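What the kitchen simulator sells, and what it leaves out

November 7, 2025

Apolline Guillot has a habit of answering a question about her product by telling you what is wrong with it. It is a disarming way to sell software, and after an hour of it I had to remind myself that I was being sold something.

The product is Clulby, a subscription library of simulated kitchen tasks for two-handed robots. Guillot runs it at Vurnomow, the company that put it on sale in August. A customer gets 64 tasks, a set of counters, dishes and appliances that can be swapped around, and a scoring tool that says how often a given control program gets through each one. The cheapest plan allows three users. The price for anything larger is "a conversation," a phrase I have learned to dislike.

I asked her first why anyone should pay for a kitchen that doesn't exist.

"Because the one that does exist is slow," she said. "You drop a cup, you sweep it up, you find another cup. In ours you press a key. If your team has one robot and five people who want to use it, that matters a lot by the end of the week."

That part I accept. The trouble starts with what a score means. Vurnomow's sales page says a program that does well in Clulby is "kitchen ready," and I read the phrase back to her. She winced, or gave a good impression of it.

"I didn't write that. I asked for it to come down. It's still up, I know."

So what would she have written?

"That it did well in Clulby."

It would be a more honest page and, I suspect, a less profitable one. The two words have already traveled. Lecomte, a small integrator that fits robots into canteens and hotel pantries, repeats them in its own brochure, next to a claim of 1,276 simulated trials. Nowhere does the brochure mention a trial with a real plate. Guillot said she has no control over what customers print. I pointed out that they were printing her employer's words.

"Yes," she said. "Fine. Yes."

We moved on to contact, the old sore spot of this kind of software. A hand in a simulator touches an object because some arithmetic says the two surfaces have met. How hard it grips, how much the thing slips, whether it tips when nudged, all of this is a guess somebody has tuned. I wanted to know who had tuned it and against what.

"Against our own bench, for the rigid things. Plates, trays, containers. We push a real one, we push the simulated one, we fix the numbers until they agree well enough." And food? "Food is bad. Food is bad everywhere. A piece of fruit in Clulby is a hard little lump with a nice skin painted on it. If your robot has to judge ripeness, don't come to us."

Is that written down anywhere a buyer would see it? In the manual, she said. I went and looked afterward. It is on the tenth page of an appendix, in one sentence, and the word used is "simplified."

She was keener to talk about layouts. Early versions put everything in the same spot every time, and customers' programs learned the spot. Move the plate by the width of a thumb and they closed their fingers on air. Clulby now shifts things between runs, and Guillot considers this the best reason to choose it over Utia, the older rival, where she says the shuffling is optional and usually left off. I use Utia now and then, and it is true that I had to hunt for the setting. It is also true that Utia costs less and lets you bring in your own objects without filing a request.

"They have us there," she said. "We check every object people send in, so it takes 10 days. I would like it to take less."
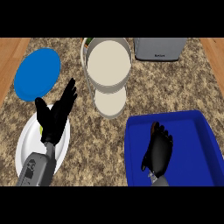 A simulated kitchen task
Clulby (Vurnomow)

The tasks are built for a pair of many-fingered black hands on gray arms, working over a speckled granite counter with plates, a tall white container and a deep blue tray. It looks good. I told her I thought that was part of the problem, that a counter with convincing stone and soft shadows invites a buyer to believe the physics is equally convincing.

She took longer over this than over anything else.

"The looks are for the cameras," she said finally. "If the program learns from images, the images have to be decent. But you're right that people see it in a demo and relax. I've watched them relax. The granite is a picture wrapped on a box. It took one person an afternoon. The contact work took two of us most of a year and you can't see any of it."

Would she show the contact work in a demo, then? Put the failed grasps on the big screen?

"I've tried. The room gets quiet."

I asked for one figure before we finished: how well do Clulby scores match results on a physical robot, for the same program on the same task? Guillot said her team has the comparison for some tasks and will publish it once it covers more of them. She would not give a date, and she would not give me the partial results either, saying they would be quoted out of context. They probably would, and by Lecomte first.

My trial license has a few weeks left on it. I will keep using Clulby for the thing it does well, catching silly mistakes before they reach a real arm, and I would tell a colleague to do the same on the cheapest plan. I would not pay for the larger one until that comparison is out. When I said so to Guillot, she asked whether I could mention that the cheapest plan can be canceled monthly. It can.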